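Checking and Changing the Fingers on a Hand-Held Gripper

Posted 9 November 2019 in Numdale workshop notes

These steps cover the two-finger hand-held gripper we use with the Clirnis recorder. Do the check before each session and change the fingers as a pair, even if only one is worn.

You will need a cross-head screwdriver, a dry lint-free cloth, a small tray for screws and the spare finger set from the Skilska box. Power the gripper off before you start. Wait 4 seconds after the light goes out, then unplug the cable.

Lay the gripper down with the housing facing up. Write the label number in the log before anything else. If the code will not scan, type the number in by hand.

Look at the fingers from the housing end. They should stand side by side with a narrow, even gap. A gap that widens toward the tips usually means a loose mount or a bent plate. Flex each plate lightly with your thumb and check the corners of the long cutout for cracks, where ours have always failed first. 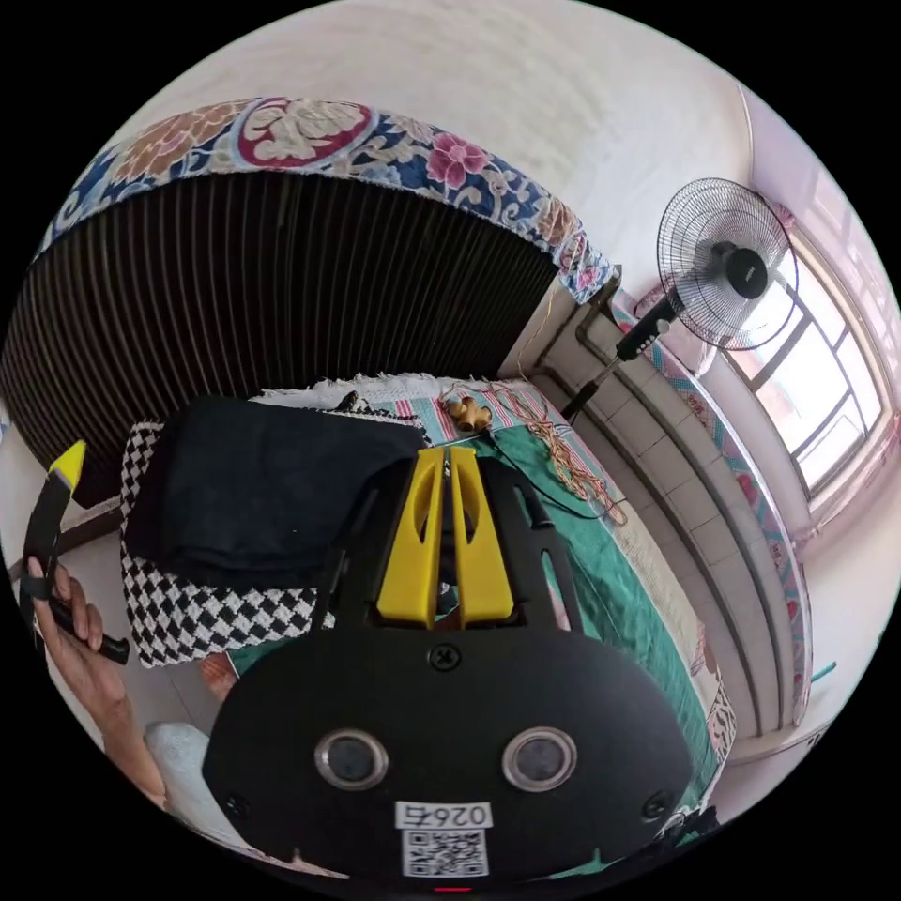

Reading time: 2 min

The single screw below the base of the fingers is the one to check first. Turn it clockwise until it stops and no further. The two smaller screws near the lower corners hold the housing closed and stay in place for this job.

To change the fingers:

Slide both plates to the open position. Loosen the mounting screws at the base and put them in the tray. Lift the old plates straight up. Wipe the seats clean, set the new plates in with the cutouts at the far end, and start all the screws by hand before tightening any of them. Bring the fingers together slowly. If they touch at one edge only, back off the screws, square the plates and tighten again.

Wipe the two round openings on the housing with the dry cloth. No spray.

Reconnect the cable and power up. The indicator should come on red and stay steady. Open and close the fingers 65 times, then pick up something small and hard with an uneven shape. A brass pipe fitting is a good test piece. Grip it across the body, then by one of the threaded ends. If it twists in the fingers, go back and check the alignment.

Keep loose wire clear of the fingers during the test. Fine strands get into the slide and are slow to pick out.

Log the cycle count when you finish. We replace fingers at 2000 cycles. The Harawira set cracked at 709, so check any plates from that batch at every session.

Related: Cleaning the slide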